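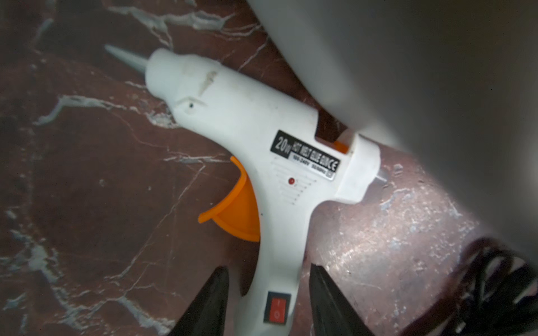 The 20W gun, with the power switch down on the handle.

Setting Up Your Glue Gun

1. Check the label before you plug in. Mine takes 100-240V, so my outlets suit it fine.

2. Push a glue stick in from the back until it stops.

3. Switch on and wait 8 minutes. I set a timer — I'm too impatient otherwise!

4. Squeeze the trigger slowly over scrap cardboard until glue comes out.

CAUTION: Keep your fingers off the nozzle, even after you switch off. 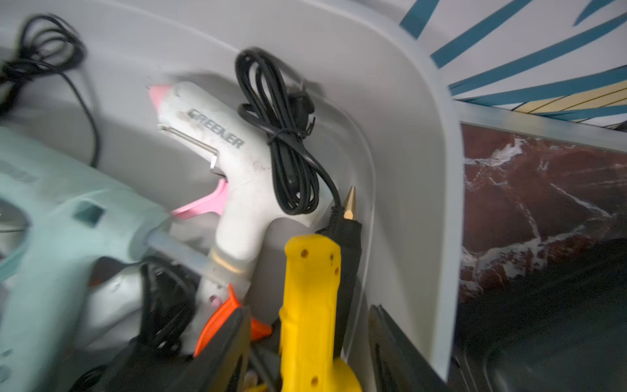
5. Putting it away comes last, and I give every tool 10 minutes unplugged before it goes near plastic. Then I deal with the cords. A twist tie around the coil, like the one on the black cord next to my GREENER gun, makes it much easier to lift one tool out of a full bin (the loose cords grab everything!).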